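Robot teaching by demonstration

Robot teaching by demonstration is a way of getting a robot to do a job by showing it the job, in place of writing out each movement as a program. A person either moves the robot's arm by hand or steers it from a short distance with some kind of controller. The robot's joint positions, gripper state and camera pictures are stored while this goes on. The stored material is then played back as it is, or used to train a control program known as a policy.

The method is also called programming by demonstration, learning from demonstration or imitation learning. The terms overlap, and different authors draw the lines between them in different places. In factory use, "lead-through teaching" usually means simple recording and playback, with no learning involved.

Background

Early industrial robots were often taught by leading them through a path. Paint spraying was a common case, as a skilled painter's arm movements were hard to write down as a list of points. The painter held the end of the arm, or a lighter copy of it, and went through the job once at normal speed. The robot then repeated the same path on every part that came down the line.

This worked as long as each part arrived in the same place. A played-back path takes no notice of what is in front of the robot, so a part that has shifted by a few centimetres is missed or struck. Interest later moved to methods that use many recordings of one task, each with the objects placed a little differently, so that the robot can learn to match its movements to what its cameras pick up.

Showing by hand

In hand guiding, also called kinesthetic teaching, the motors are set so that the arm carries its own weight but gives way when pushed. The teacher takes hold of the wrist or forearm and moves it through the task. A button near the gripper opens and closes the fingers.

Hand guiding needs little equipment and most people pick it up quickly. The teacher can feel when the gripper touches a surface or when a part jams. Its main drawback is that the teacher's hands and body may come into the camera pictures, which causes trouble if a policy is to be trained from them. Two-armed robots are also awkward to guide in this way, as one person can seldom move both arms well at the same time.

Showing by remote control

In remote control, or teleoperation, the teacher does not touch the robot that is doing the work. Common controllers include:

Leader arms - small, light copies of the working arm. The working arm, called the follower, copies each joint of the leader.
Hand-held controllers of the type sold for virtual reality games.
Six-axis mice and joysticks, which are cheap but slow for jobs with a lot of turning.
Gloves, used mostly with many-fingered hands.

The Skendis leader arm is an example of the first type. It has the same joint layout as its follower at a smaller size, and a trigger at the end for the gripper. It passes no force back to the teacher, who has to judge contact by eye.

Camera placement

Most set-ups use at least one fixed camera with a wide view of the work area and one small camera on each wrist. The wrist camera moves with the gripper and gives a close view of whatever is being reached for, at the cost of losing the wider layout when the arm is low.
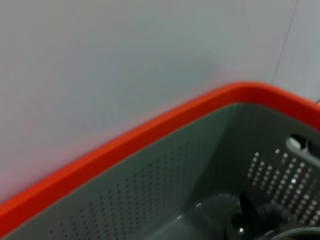
Wrist camera view into a perforated grey basket with an orange-red rim.

Containers are a known difficulty. The sides block the fixed camera, the inside is darker than the table, and dark items on the floor of a bin may show little detail. Teachers are often told to pause above a container before reaching in, which gives the wrist camera a clear view of the contents. Blur from fast wrist movement is another common fault in recordings.

Typical tasks

Tasks chosen for demonstration tend to be short, with a clear start and finish. Picking up an item and putting it in a container is the most usual. Others are folding cloth, stacking cups, opening drawers, wiping a surface and plugging in a cable.

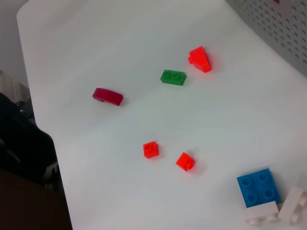

Sorting tasks ask the robot to choose between objects as well as to grasp them, by colour, shape or size. Toy building bricks are widely used for this, being cheap, tough and easy to replace. The choice of background affects how hard the task is. On a white surface, blue and green bricks stand out plainly, while white bricks lying on their sides are marked mainly by the grey shadows along their edges. Spacing matters too, because a brick lying close against another leaves less room for the fingers than one lying on its own. Bricks that have tipped over have to be gripped differently from upright ones, so sets of recordings usually include both.

Recording and checking

One complete run of a task is called an episode. The number needed depends on the task and on how much the layout changes. The Barnix brick-sorting set, for example, has 50 episodes for each layout, of which 40 are used for training and the rest are held back for testing. The objects are moved by hand between episodes.

Episodes are checked before use. Runs in which the teacher dropped an object and picked it up again may be kept, as they show the robot how to recover. Runs with missing camera pictures or a long idle stretch at the start are normally trimmed or thrown out. In the Kuo collection, 23 episodes were removed at this stage, mostly for camera faults.

Limits

A policy trained from demonstrations tends to copy the habits of its teacher, including hesitations and roundabout paths. Where two teachers do the same step in different ways, the policy may waver between them. Some groups, including the Groduditz workshop, give all teachers a short written procedure for this reason.

Small errors can also build up. Once the arm has drifted into a position that none of the recordings cover, it has little to go on and may drift further. The usual remedy is to have a person take over at that point, record the correction and add it to the training set.

See also

Imitation learning
Pick and place
Remote manipulation
Teach pendant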